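Progress report no. 2 — Two-arm bench build, Kondcombe Shared Workshop
Prepared by Nanna Þorgeirsson for Evdokia Karras, Westent Small Projects Fund
September 10, 2024

Summary

The build is on schedule apart from the gripper work, which is three weeks behind. Both arms are mounted, wired and moving under control. The shared bench is set up in the bay we were given in July. We have spent less than planned on mounting hardware and more than planned on cables. We are not asking for additional money at this stage.

Work completed since the last report

Both arms have been bolted down and checked for level. Ramiro Paredes did the base plates himself on the workshop mill, so the quote from Varorent for machined plates was not taken up. The plates took two tries. The first set had the bolt circle drilled slightly off, and the left arm rocked when it was fully stretched out. The second set is fine.

The control software was moved from Orestis's own computer to the project laptop. This matters because members other than Orestis can now start and stop a session. A one-page start-up sheet is taped inside the cabinet door. Three members have been signed off to run the arms without supervision and two more are waiting.

The emergency stop was moved to the operator's side of the bench after the safety walk-through. Filippos Chatzigeorgiou asked for this and it was done the same day. He also asked for a rule that long hair is tied back and sleeves are rolled up, and that has been added to the start-up sheet.

Two different grippers are in use, one on each arm. We had planned a matched pair. The second unit of the first type was back-ordered by Pesonen with no firm date, so we bought the smaller two-finger type for the right arm to keep going. The software treats them as separate tools and the team has learned to live with it. We will decide at the end of the project whether to match them.

Trials

We logged 361 single-arm trials in this period. Of these, 229 ended with the object where it was meant to be, counting only tries where no one stepped in. The two-arm work is newer, with 100 trials logged so far, and we have not yet worked out a success figure we would want to stand behind. The main trouble is timing — one arm arrives and closes before the other is in place, and the object gets pushed.

We have kept to household things because that is what the members who joined the project want the arms to handle: shoes, fruit, small framed items. Soft objects have gone better than expected. Flat objects have gone worse. A thin item lying on the table gives the fingers very little to get hold of, and anything with a glass front also confuses the depth reading.
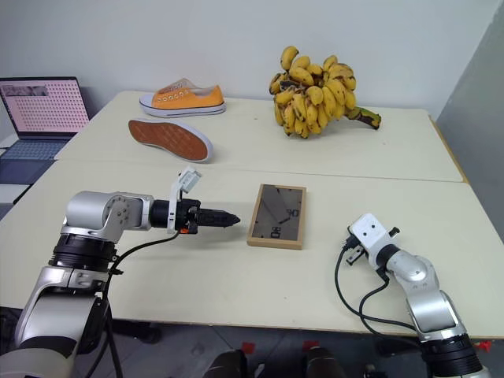

For the flat items we are trying two changes. The first is to approach the edge from the side at a low angle with one arm while the other waits above. The second is a set of thinner fingertips for the right gripper, which Ramiro is drawing up now. If neither works we will put a sheet of rubber matting on the bench, which would let the fingers press down and slide under an edge. That is cheap and we have left it for last only because the matting may get in the way of other tasks.

Problems

Cable wear. The cable on the left arm rubbed through its sleeve at the elbow and had to be replaced. Both arms now have a longer loop at the gripper end. The longer loops hang lower than we like, and a proper clip is on the list.

Bay access. The metalworking class uses the next bay in the evenings, and we agreed not to run the arms while it is on. This cost us more hours than we had allowed for. The schedule for the rest of the year has been redone to match.

Tabletop seam. We work on two tables pushed together and they drift apart over a week of use. Brackets have been bought and will be fitted underneath.

Budget

Cables, connectors and sleeving came to $300 against a planned $229. The base plates were made from stock already in the workshop, and that saving covers the difference. The receipts are with Orestis Pappas and can be sent on request.

Next period

— Fit the table brackets and cable clips.
— Print and test the thin fingertips.
— Fix the timing between the two arms and report a success figure for two-arm work.
— Sign off the two waiting members.
— Hold the open evening at Kondcombe. You are welcome to attend, and we will send the date once the hall booking is confirmed.

Nanna Þorgeirsson
Project lead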